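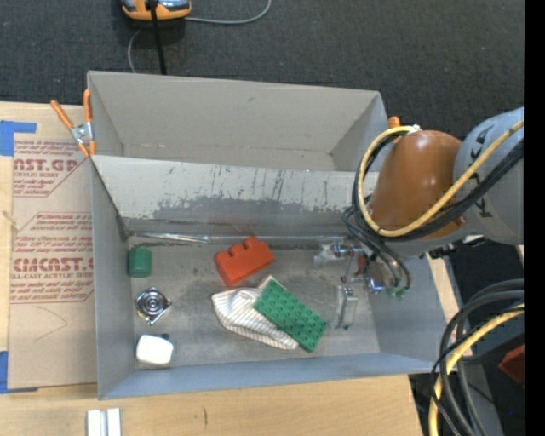
What did the July open day set out to show?

The aim was to let visitors see mixed-object bin picking at close range, on a working station, with the same sort of household and workshop items used in daily trials. The open day was held at the Orellana site and formed part of the second reporting period of the Brornus project, which is funded through the Fasa program. This report covers the preparation for the day, the demonstration itself, attendance, spending and the work that follows.

Preparation

The project team set aside 2 weeks for preparation. The first week went to safety checks and to marking out the visitor line on the floor. The second was used for rehearsals. The demonstration task was kept simple: the arm was to pick objects of different shape and material from one bin and release them into the bin next to it. Toy bricks, a flat building plate, cloth, metal parts and clear plastic pieces were all approved for use. Clear plastic and loose cloth were included at the request of the Brerivier partners, who handle returned goods and meet both every day.

A printed guide was written for visitors with no technical background. It ran to four pages and was reviewed by the outreach office before printing.

The day

The site received 367 visitors, compared with a planned figure of 300. Groups were admitted by timed ticket and each session lasted twenty minutes. Staff gave a short talk, ran the demonstration and then took questions. School groups attended in the morning; local employers and members of the public came in the afternoon.

The arm ran in all sessions except one, which was stopped early after a vision software fault. The group affected was offered a later slot, and most accepted. There were no injuries and no safety incidents to report.

Rigid items with clear edges were handled well throughout the day. Cloth was slower, and several attempts had to be repeated. Transparent pieces remained the hardest class: the system often failed to find them against the gray of the bin, and on some runs the operator ended the attempt. Visitors were told about this limit in advance, and many of their questions concerned it. The team considers that showing these failures openly was useful to the employers present, two of whom have since asked for a technical meeting.

Feedback

Comment cards were offered at the exit. Responses were favorable on the whole. The most common criticism was that the bins were difficult to see from the back of a group. A second concern was noise from an adjoining workshop during the talks. Teachers asked for material that could be used in class before a visit.

Spending

The approved budget line for the open day was $2000. Costs for printing, signs, refreshments and additional insurance came in slightly under that amount, and the balance has been returned to the general outreach line. Staff time was charged to the project in the usual way. No equipment was bought for the event.

Next period

The team proposes 5 actions, subject to the approval of Fasa:

1. Install an overhead screen so that the bins can be seen from the whole visitor area.
2. Continue lighting trials for transparent objects, with results to be shared with Brerivier.
3. Review the grasp settings for cloth.
4. Prepare a short classroom sheet for schools.
5. Hold a smaller demonstration for employers only, by invitation.

Actions 1 and 4 can be met from existing funds. A costed request for the remaining items will be sent separately.

Submitted to Fasa by the Brornus project office, Orellana, Jan 21, 2026

We use cookies to improve your experience on this site. By continuing to browse you agree to our use of cookies. Accept | Manage settings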